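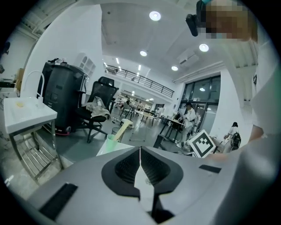

Photo: Harish Joshi

Nov 28, 2020

I have fallen completely for bread made with old dough, and I need to tell somebody who isn't in my kitchen, as the people in my kitchen have heard enough.

The idea is simple. When you make a loaf you pinch off a lump before shaping, put it in a jar in the fridge and throw it into the next batch. Bakers have done it for ages. I had read about it several times and skipped the page every time, thinking it was sourdough by another name and I'd have to feed it and worry about it. You don't! It sits there for two or three days quite happily, and then it goes in with the new flour and water and does wonderful things.

My usual amount is 200 grams of old dough to a 500 gram bag-end of strong white. I've tried 70 and it was fine, a bit better than plain, but I couldn't have picked it out with my eyes shut. At 200 the crust goes a proper dark chestnut and the inside smells faintly of yoghurt and walnuts (there are no walnuts in it, I keep checking the flour bag).

The flour is from Brindach, which I started buying in the spring when the shops had nothing and carried on buying once they did. Their brown is very thirsty. If you swap some of it in, add more water than feels sensible and then leave the bowl alone for half an hour before you decide it's a disaster. I've scraped so much dough off my wrists this year – the half hour really does help.

Now, folding. I've stopped kneading altogether. Wet hand, grab the edge, pull it up, flop it over, turn the bowl, four times round, lid on. Do that three times over an hour and a half and the dough goes from porridge to something you can pick up in one piece. I still get a silly thrill at the third fold. My sister rang during one last week and I made her listen to it.

A few things I got wrong along the way. I once left the jar in the fridge for nine days and used it anyway, and the loaf came out flat and tasted like a pub carpet. I've also forgotten the salt in the new dough because I thought the old dough had it covered. It hasn't. And twice I've baked the lot without saving a lump, so that was me back to the beginning.

Proving is the part I'm still fiddling with. Our kitchen is cold from now until at least the end of January, and the second rise took 105 minutes on Thursday's sort of weather, wet and miserable with the back door opening and shutting. In August I'd have been done in under an hour. I poke it with a floury finger and if the dent creeps back slowly, in it goes.

Next I want to try it in rolls, the soft kind with milk in, and then a pizza base if the oven will behave. I've got a lump in the fridge already with the date on a bit of masking tape. If anyone has tried it with rye, please tell me how much water you used, as mine set like a patio.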